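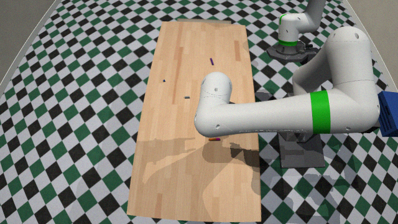

What does a home-built robot bench cost to run?

Less than you'd fear, once it exists. The electricity is small change next to the heating in the Hekero workshop. Parts are what hurt. We have spent £95 on cable, brackets and connectors since January, and that leaves out everything people brought from home and will one day want back.

Do I need two arms?

Probably not. Most jobs people describe to us can be done with one arm and a bit of patience. Two arms means two sets of cables and two things that can hit each other. If you can't name the job that needs the second one, build the first and live with it for a while.

Why bother with a simulation?

It's cheaper to crash. We lay out the bench in software before anyone picks up a drill, and that has already talked us out of one bad mounting position. I wouldn't trust it much further than that. Friction in a simulator is a number somebody typed in, and small round things roll about on a real table in ways the number didn't mention.

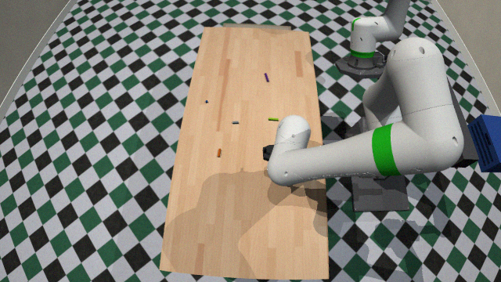 Simulated bench, with the gripper empty above the tabletop.

How well does it pick up small parts?

Ask me after we've done it with real ones. Our control program, Flavia, managed 9 picks out of 12 in the last simulated run, and I have heard that called "nearly finished". It's a run on a computer, with perfect lighting and no sawdust.

Can I build this in a spare bedroom?

You can, if you don't need the bedroom. Measure the full reach of the arm and keep that space clear, including overhead. Fix the base to something heavy. A folding table won't do, whatever the forum says. Put the stop button where you can hit it without leaning in.

Will it save me any time?

I doubt it. Sorting a tray of screws by hand takes an evening. Kyriaki and I have put in four months so far, and the screws are still in the tray.

Can I have the files?

Ask Ifeanyi Babalola at the workshop. The layout is in decent shape. The notes are not.

Comments (3)

Nazmiye Uysal
Bit gloomy! I built a one-arm version in my garage and it does sort my beads, slowly. Agree about folding tables though.

Prasert Sitthichai
Were the 9 picks all the same object, or a mix? Makes a big difference.

Kalliopi Drakos
Mix, but the same starting layout each time, so don't read much into it. I'll post the next run when we've shuffled things.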